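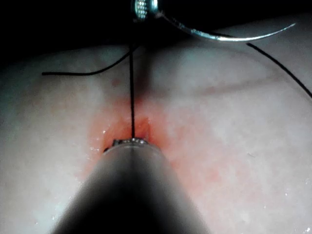 Reading the Wurnham suturing result with a pencil in hand

The group at Wurnham has put out its write-up on learned suturing, and three people forwarded it to me before lunch with some version of "so surgeons are next?" I have read it twice now. My short answer is that it is a decent piece of work with a headline that claims too much, and that the part worth your time is buried in the methods section.

The setup first. The authors collected demonstrations from people driving the instruments by teleoperation: 200 stitches, all told, by operators of mixed experience. They trained a policy they call Lam on the video and the joint positions, then let it run a single stitch from needle pickup to the thread being pulled through. Lam gets its view from small cameras mounted near the instrument tips. The older approach, and the baseline in the paper, works from one fixed view and a hand-tuned planner named Warkia that the same lab wrote a few years back.

Over 30 trials, Lam finished the stitch in 18. Warkia got nowhere near that. The press note from Wurnham calls this "reliable autonomous suturing," and I would like to know who signed off on the first word. Twelve failures is a lot of failures. If a resident handed me that record I would not be writing a press note.

To be fair to the authors, the paper itself is more careful than the note. They break down where the failures happened, and nearly all of them came at the handoff, when one instrument has to let go of the needle and the other has to take it. A curved needle is a miserable thing to grip. Take it a little too near the point and it swings; take it at the wrong angle and the next bite goes in crooked. People who sew with these instruments spend months getting over this, and it doesn't surprise me that a policy trained on 200 examples is still fumbling it.
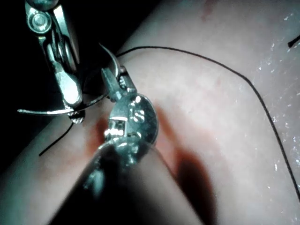
Needle driver, curved needle and black suture over a synthetic tissue pad.

Then there is the pad. All of the reported trials were run on synthetic tissue. It is a sensible place to begin, and everybody in this field begins there, but a pad doesn't breathe, and it doesn't tear the way a friable bowel wall tears. The discussion gives this one sentence. I wanted a page. The authors do say they varied the position of the pad between trials, though when you get to the appendix the variation is small, and the lighting was left alone throughout. Move the light and I suspect the 18 drops. I can't prove that, and neither can they prove otherwise, because they didn't try it.

I wrote to Horácio Mendes, who runs the bench side at Trondton and has tried to get a similar policy going on his own arms. He was kinder than I am. His view is that the close-up cameras are the real contribution, and that the learning method matters less than the paper suggests. "Put the same cameras on the old planner and then show me the gap," he wrote. I went looking for that comparison and it isn't there. Lam gets the close view, Warkia gets the far one, and the difference is credited to the learning. It's a basic control and a reviewer should have asked for it.

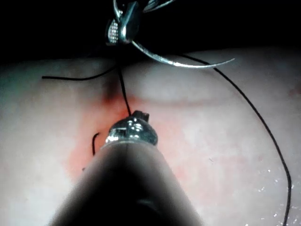 Thread is the other thing I kept circling. A needle is rigid, so you can at least write down where it is. Suture loops, sticks to the surface and gets in front of whatever the camera most needs to see. The paper scores a stitch as finished once the thread has been drawn through, with no knot required and no check on tension. So a stitch left slack counts the same as a good one. Mendes says his group threw out about 20 of their own runs on tension alone, runs that would have passed under the Wurnham rule. Apply his standard and I don't know what the success rate would be.

What I did like: the failure videos are posted, all of them, unedited, including one where both instruments let go and the run simply stops. Few labs do this. The authors also say how often a person stepped in during training -- often -- and they don't hide it in a footnote.

If you only have time for part of it, read the handoff analysis and skip the introduction, with its talk of operating rooms without surgeons. The code is supposed to follow once the lab has cleaned it up. Trondton plans to rerun the comparison with matched cameras in April, and I've asked for the numbers whichever way they fall.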